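Cloth totes that won't stand up: how do you pack yours?
Bags, Baskets & Bins > Everyday carry

Sillow
OK tote people, I need opinions. I have 42 cloth bags in the hall closet (yes, I counted, my sister made me) and I'm finally getting rid of most of them. The ones I want to keep are the thin cotton kind with the loop handles, and my gripe is the same as always: they flop. You set one on the table, you try to drop in a stand-up pouch of snacks, and the whole thing folds up on itself while the handles wander across the opening.

What I do now is lay the bag on its side, slide the pouch in bottom first and then lift by both handles. Works great with one thing. With a second thing it gets ugly. Does anybody have a better way, or should I give up and go back to the stiff grocery store ones?

Boiko
Lay it down, yes, but fold the top edge out first like a cuff! It gives you something to hold on to, and the handles end up out of the way. I've done it like that for 8 years at the farmers market and I only ever lost one bag of chips.

White tote with the teal and orange blobs on it, and a blue snack pouch in one of these:

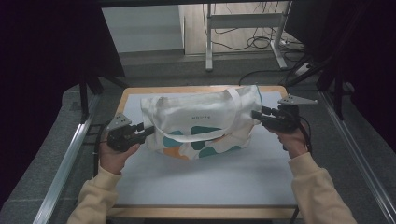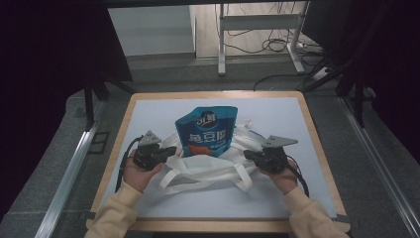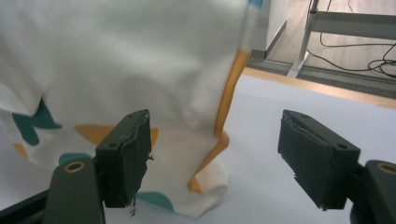
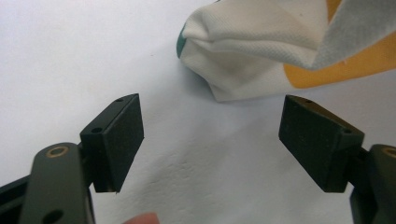
Clerkier doesn't buy the cuff trick at all. It's fine on heavy canvas, but on thin cotton the cuff rolls back the second you let go, and then you've got a wrinkled bag AND a pouch on the floor. I'd hang it on a chair knob by one handle and load it from the top. Gravity does the holding open.

Boiko
My cuff doesn't roll back. Are you ironing yours flat first? Makes a difference.

Clerkier
I am not ironing a tote bag.

Trostel
Chair knob person here too, but only for groceries. For snack pouches I go the other way around: pouch standing on the table, bag pulled down over it like a sweater, then flip the whole business over. Sounds silly, takes 2 seconds. You do have to watch the top seal on the pouch if it's already been opened (ask me about the March trail mix, my car still crunches).

Sillow
Just tried the sweater method with a bag of pretzels and wow, OK! The flip is a little scary but the corners went right where they should. Tried the cuff as well, Boiko, and sorry, mine rolled back. Might be the fabric, it's been washed to death.

Boiko
Washed to death is your problem then. Cold water and hang it up by the bottom hem, the handles dry straighter that way.

Clerkier
Or hang it by the handles like a normal person. Which ones are you getting rid of, Sillow? I'd take a couple of the bigger ones off your hands if they have long straps.

Sillow
Two with long straps, one navy and one sort of oatmeal. Message me and I'll measure them tonight.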